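Yeon T2 Two-Arm Handling Cell

Product overview | Specification | Setup | Care and servicing | Spare parts

The Yeon T2 is a two-arm bench cell for handling small packed goods. It is supplied by Drastau as a complete station: base, both arms, grippers, controller and wrist cable sets. Order code 3875.

Mounting and levelling

The base must stand on a solid floor and be levelled before the arms are fitted. Place the table against the front of the base and lock its feet. Where the table top is made of two panels, check the joint with a straight edge. A step at the joint will catch the lower edge of a carton when it is slid, and should be taken out with the adjusters under the rear panel.

Run the zero routine for each arm separately, left arm first. Keep the table clear for this step. The arms share a working area at the centre of the table, and the controller will not release two-arm moves until both zero positions have been stored.

Gripper setup

Each gripper has a pair of black fingers on a white housing. Finger alignment is checked with the gripper closed at low force. The tips should meet along their full length — if light shows between them at one end, slacken the two finger screws, close the gripper again and retighten.

Grip force is set per product. Thin-walled cartons such as phone boxes need a low setting and a wide contact area. Start at the lowest force that holds the box upright and raise it one step at a time. Marks on the carton mean the force is too high or the fingers are out of line. 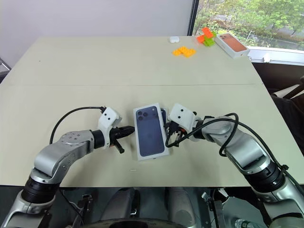

T2 arms at the centre of the table with a phone box held between the grippers.

Cable routing

The wrist cables run outside the arm and need enough slack for the full turn of the wrist. Form a smooth loop between the last clip and the gripper housing. After any change to the routing, jog each wrist to both end stops at slow speed and watch the loop. It must not pull tight, rub on a joint ring or pass between the fingers.

Do not tie the loop to the arm links. Replacement clips are sold in bags under part number 454.

Care

Wipe the fingers with a dry, lint-free cloth at the start of each shift. Adhesive from labels can be removed with the Trelex cleaner supplied with the cell. Do not spray it on the gripper housing.

Every 200 running hours:
Check the finger screws and wrist flange bolts for tightness.
Inspect both wrist cables for wear at the clips.
Repeat the closed-finger check.
Back up the zero positions to the controller.

Worn finger pads are replaced as a pair. Repeat the force setting for every stored product after a change of pads.

Servicing

Joint units are sealed and are not to be opened on site. A faulty joint is exchanged through the Neketti service desk, which is open from Monday. Quote the order code and the serial number on the rear of the base.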